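# Radio Session Archive: Matching Interview Recordings to Broadcast Logs

Darnell Pettigrew, project supervisor Pirjo Laitinen

## 1. Background

The Khondokar collection holds music interviews recorded for a regional radio station over several decades. The station transferred its tapes to digital files before it closed, but the files were named by reel number only. The broadcast logs, which list guest, presenter and air time, were typed up separately and never linked to the audio.

The project had one task: connect each audio file to its log entry, or mark it as unmatched. A working match makes it possible to search the collection by artist. Restoration of the audio and rights clearance were outside the scope.

## 2. Material

The collection contains 1,491 audio files. The log contains 3,922 entries, covering interviews, live sessions, trailers and repeats. The log is larger than the file set for two reasons. Repeats were logged each time they aired, and many reels were reused by the station before the transfer.

Log entries have five fields: air time, program title, presenter, guest and remarks. The guest field is the least reliable. Band names are abbreviated, solo artists are sometimes entered by first name only, and group interviews often list just the singer.

## 3. Method

Matching was done in two passes. In the first pass, the opening and closing minutes of each file were run through a speech recognizer, and the text was searched for names. Presenters at this station usually introduced the guest by full name within the first minute and repeated it before the final record. Candidate names were compared with the guest field using edit distance, with a separate table for known abbreviations.

In the second pass, the remaining files were compared on running time and program title. Running time alone is weak evidence - most interviews were cut to fit the same slot - so it was only used to rank candidates that already shared a presenter.

All results were written to a Collex database. Each link stores the log entry, the file name, the pass in which it was found and a confidence score. 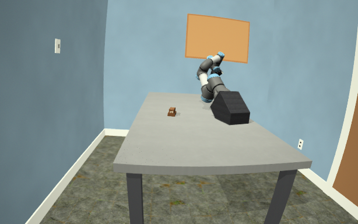
*Figure 1. Simulated robot arm and table.*

A random set of 50 links was checked by ear in March. The checker listened to the full interview and compared it with the log entry without seeing the confidence score. Where the log gave no guest, the link was checked on program title and presenter.

## 4. Problems found

**Music under speech.** Several presenters talked over the opening bars of a record. The recognizer dropped words in these passages and sometimes returned lyrics as speech. Lowering the music with a source separation step (the Norkix filter, default settings) helped with instrumental intros. It did little for intros with backing vocals.

**Repeats.** A repeated interview has several valid log entries. The first version of the script picked the earliest one, which was wrong when a later airing had been shortened. The script now keeps all candidates and stores them as a group.

**Joined reels.** In 3 cases one file held two interviews back to back. These were split by hand at the station jingle and entered as separate items with a suffix on the reel number.

**Guest names.** The duo Himen appears in the log under four spellings. Entries of this type were merged manually, and the original spelling was kept in the remarks field.

## 5. Discussion

The confidence score is useful for sorting but should not be treated as a probability. It was tuned on interviews with a single guest and tends to be too low for panel programs, where several names compete. A separate score for these programs would be better.

The abbreviation table took more time than the matching code. It was built from the log by hand and is specific to this station.

## 6. Remaining work

- Add the unmatched files to the listening queue, sorted by presenter.
- Rerun pass one on the joined reels after splitting.
- Export the repeat groups in a form the library catalog can read.
- Document the abbreviation table, including the entries that were rejected.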